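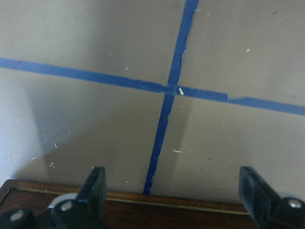
In praise of the plain two-finger gripper

Every January I promise myself I'll stop arguing about grippers, and every January somebody sends me a link to a new hand with more joints than mine and I am off again. So let me get it all down in one place, and then perhaps the people who share a workshop with me in Evcombe can eat their lunch in peace.

My case is a simple one. For most of the jobs that small outfits like ours want an arm to do, two flat fingers and a camera at the wrist are enough, and the money people spend on cleverer hands would be far better spent on the camera, the lighting and (I know, I know) a long afternoon with a roll of blue tape.

I came to this the slow way. We spent a good part of last winter comparing three grippers on the same arm: the Kemura, which is a pair of black plates with screws you can get at with an ordinary screwdriver; the Pascual, a three-fingered affair with soft pads; and the Jornska, a lovely thing with a joint halfway up each finger and a controller that needs its own shelf. Frans Van der Linden did the wiring and I did most of the grumbling. We gave each of them 200 picks from the same set of household bits and pieces, with a tape cross on the floor so that we all agreed where the middle of the world was.

The Jornska did best, and I won't pretend otherwise. It could get round a mug handle in a way that made me laugh out loud the first time. But it needed 65 minutes of setting up before it would do anything at all, and when one of its finger joints went stiff we had to stop and read a manual that seemed to have been written for people with a clean room and a younger pair of eyes. The Kemura dropped more things, certainly, and it was hopeless with a bunch of keys. When it went wrong, though, we could see why it had gone wrong, and we could generally put it right before the kettle boiled.

Seeing why is the part I care about most. With two plain fingers, the wrist camera looks straight out between them. You've a finger on the left, a finger on the right, and whatever you are trying to reach in the gap. If you've lined up on a strip of tape and the tape isn't where you think it ought to be, you can see as much at a glance, and so can whoever is peering over your shoulder. The three-fingered hand put a soft pad right across the middle of the view as it closed, at exactly the moment you most wanted to look. We tried moving the camera up the arm, which helped a bit, and then the arm's own elbow got in the way of the lamp, and so it went on until Frans suggested we all go home.

Angelica Enriquez, whose opinion I value even when it's wrong, thinks I am being sentimental. Her argument is that a simple gripper only moves the difficulty somewhere else. If the fingers can't adapt, then the software has to, and you end up spending weeks teaching the thing to come at a teaspoon from the right side. There's a good deal in that. I've kept a notebook of our failed grasps, 612 of them by the time we packed up for spring, and a fair number would never have happened with a more forgiving hand. Were I picking soft fruit all day I'd take her advice and pay up.

Even so, when I went back through the notebook, what struck me was how often the entry had very little to do with fingers. Shadow over the target. Bits on the floor. Tape lifting at a join. Camera knocked when someone reached for the plug. No number of extra joints would have saved us from any of those, and a dearer hand would have made us more nervous about poking around to find them.

So if you're starting out, and you've a fixed sum and an arm that somebody has let you loose on, my advice is to buy the dull gripper. Buy a spare pair of fingers while you're at it, and a little pot of the right screws, as they do wander. Put your tape down and press the seams flat with your thumb. Sweep, then sweep again. Keep a record of what went wrong in words your colleagues can read, and don't let anyone talk you into a third finger until that record has asked for one.

Angelica wants another round with the Jornska in the autumn, with her choosing the objects. I've agreed, on condition that keys are limited to one bunch and I'm allowed to choose the lamp.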